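Bivska Manipulation Software – Progress Report to the Multmont Fund
Covering the period to the end of March
Prepared by Fathima Bhuiyan, software lead

Dear all,

Thank you for your patience with this one, and for the kind note after the last report, which I passed around the team and which did everybody a lot of good. We have had a busy stretch at Drernside, mostly on the software side, and I will try to keep it in some kind of order.

Where the planner stands

When I last wrote, Cassim (our motion planner, for those of you newer to the grant) treated the two arms as two separate jobs that happened to share a table. One arm would plan, the other would wait, and if their paths came too close the whole run was thrown out and started over. That has now been replaced. Cassim keeps one shared timeline for both arms, so either of them can hold a pose while the other moves, and the collision check looks at the pair together, cables included. The cable model is still crude – a chain of fat capsules hanging off each upper link – but it has already made the planner much more sensible about elbow positions.

The drawer task is the one we promised you for this period, and it is where most of the hours went. We log every attempt from start to finish, with joint positions, gripper forces and the planner's own reasoning, and the log now holds 1,839 attempts. Going through them was slow work, but it showed us that our grasp selection leaned far too heavily on the handle. A thin bar handle is easy for the camera to find and surprisingly easy to slip off when the pull is not quite straight. So we added a second family of grasps on the drawer's side walls, and Cassim now picks between the two by how far the drawer is already open.

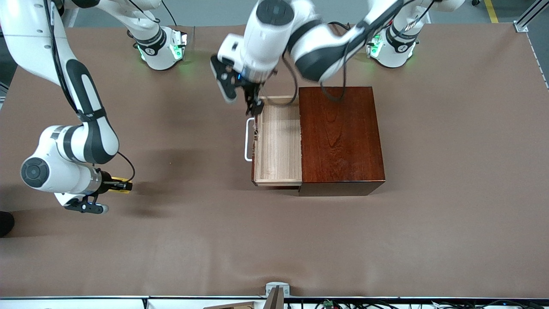
Perception

The wall grasps asked more of the perception code than the handle did. A pale drawer interior against a dark, glossy cabinet top gives us lovely contrast on one edge and reflections on the other, and the old edge finder was fooled by streaks in the wood grain more often than I would like to admit. The new version fits the whole drawer as a box and then refines the walls, which takes up to 400 milliseconds on the present computer. I would like that to be quicker, and I think it can be.

Force control

We now limit the grip force separately for walls and handles. Thin wood marks easily, and the first settings were simply too firm. The pull itself runs in a compliant mode, so that if a drawer binds, the arm eases sideways a little before trying again. I am pleased with how gentle this has become, though the tuning is still done by hand and depends a good deal on who is doing it.

Still to do

Closing the drawer with one arm while the other places something inside is planned but untested on the real arms. In simulation we have run 100 of these sequences, and the main trouble is timing at the handover. We also owe you the log viewer, which exists and is useful to us but is not yet something I would hand to a visitor.

We have 6 weeks of bench time left under the current award. I would like to spend the first part on the handover and the rest on perception speed. If you would prefer the viewer sooner, please tell me and I will happily swap things around.

With warm thanks,
Fathima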